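Furnano Help Desk
Print this page | E-mail this ticket

Ticket: Yellow floor tape won't stay down on carpet
Opened by: Fumiko Kuroda
Status: Open

Hi again, it's me with the floor at Watmont. I know I said last time I'd leave it a week before writing, but I've been on my hands and knees with it most of Sunday and I'd like to get it all written down while I can still remember what I did where!

So, the problem. We put down the yellow Pandwood marking tape to keep the walkway clear, and along the straight run by the windows it's been no trouble at all. The bit near the door is another story. It sticks beautifully in the evening and by the next morning the edges have come up and gone furry underneath with carpet fluff. Then somebody catches it with a heel, and after that there's no saving it.

What I've tried so far, in order:

First go - hoovered, pressed the old tape back down by hand. Lasted until lunch. I didn't expect much from that one.

Second go - pulled up the bad length (it came away with a lot of fluff on it), hoovered twice, put new tape down from the same roll and walked along it heel to toe. Better. It held overnight but the corner by the door had lifted again by the time I'd got my coat off.

Third go - same again, but I cleaned the carpet first with the Kuo foam spray, the one we use for tea stains. Bad idea, I think. I left it 60 minutes to dry and it felt dry to my hand, but the tape hardly grabbed at all. I've since read the back of the can and it says it leaves a protective layer, so that's probably my answer.

Fourth go - rinsed the foam out with plain warm water and a cloth, left the fan heater on low in the room overnight, hoovered in the morning and then taped. I cut the corner as two separate pieces with a small overlap this time instead of folding the tape round. This is the best one yet. Still down at teatime, though the overlap feels a bit proud when I run a finger over it.

The roll is 34 metres and I've used more of it on that one corner than on the rest of the room put together, so I'd quite like to stop guessing. Do I need a different tape for carpet, or am I just putting it down wrong? And is there anything that gets the old glue out of the pile? There's a grey sticky patch by the door that picks up every crumb going.

Photo with the yellow line and the carpet in it: 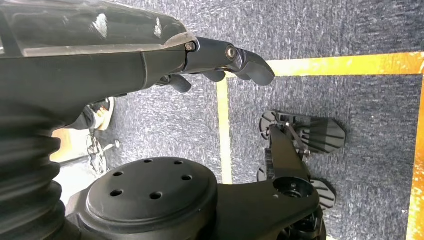
Chiến Triệu: Thanks Fumiko, that's a really useful list. I think you've got two things going on. The foam spray will have stopped the third lot sticking, so please don't use it anywhere you mean to tape. The other thing is the tape itself - the standard roll is made for smooth floors and we do a carpet version with a thicker glue. I'll put one in the post. Press it down with something firm, a rolling pin is fine, and keep people off it overnight if you can. For the sticky patch, try a bag of ice on it and then scrape gently with a spoon.

Fumiko Kuroda: Oh, I never thought of ice! Will do that tomorrow and leave the corner alone until the new roll turns up. Could you send it to the side entrance please, the front desk shuts at 5.

Shared 4 times | 2 comments
We use cookies to keep you signed in. Accept | Manage settings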